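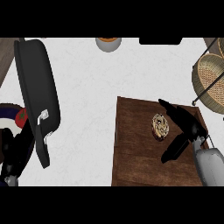

How should a triathlon wetsuit be cleaned after a swim in the sea?

Rinse it inside and out with cool fresh water as soon as possible after leaving the water, then hang it in the shade to dry.

The Cernard Triathlon Club asks all members using club wetsuits to follow the guidance on this page. It applies equally to suits hired for the open-water sessions at Celitz.

Washing
Fill a bath or large tub with cool water and submerge the suit fully. Hot water must not be used, as it can harm the neoprene. Press the water through the material with flat hands and do not wring it. A wetsuit shampoo may be added every few swims. Household detergent, bleach and fabric softener are not suitable, and club suits must never be put in a washing machine.

Drying
Turn the suit inside out and fold it at the waist over a wide hanger or a smooth rail. Once the lining is dry, turn it the right way and leave the outside to dry as well. Keep it away from radiators and direct sun.

Zips and small tears
Rinse salt and sand from the zip with the slider open, then closed. Fingernail cuts should be repaired with neoprene glue before the next swim. Apply a thin coat to both edges, allow it to become tacky, and press together. Members should follow the drying time given on the tube - this varies between makes.

Winter storage
Club suits are to be returned clean and fully dry by the end of November. They are kept on hangers in the store at Koltum, on rails 8 to 11. Privately owned suits may be laid flat under a bed, provided nothing heavy is placed on them.

Damage should be reported at the Ďurica desk when the suit is handed in, quoting the number inside the collar.

Page last reviewed: Jan 28, 2023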